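Preguntas frecuentes -- Archivo de Historia Local de Villanueva

¿Quién puede consultar los fondos?
Cualquier persona mayor de edad con documento de identidad. Los menores acceden acompañados.

¿Cuántos documentos puedo pedir?
Tres por sesión. Las cajas del fondo Carent se sirven de una en una.

¿Se admiten donaciones de fotografías y cartas?
Sí, con el formulario de cesión firmado. El lote se revisa en un plazo de seis semanas.

¿Puedo grabar el testimonio de un familiar en una residencia?
Sí. La grabación dura como máximo 40 minutos y exige consentimiento escrito -- también el del centro. Coordina las entrevistas Ottó Medve.
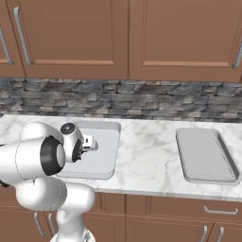 Brazo robótico blanco junto a una encimera de mármol. Imagen generada por ordenador.

¿Cuándo cierra la sala?
Los lunes y todo el mes de junio, por inventario.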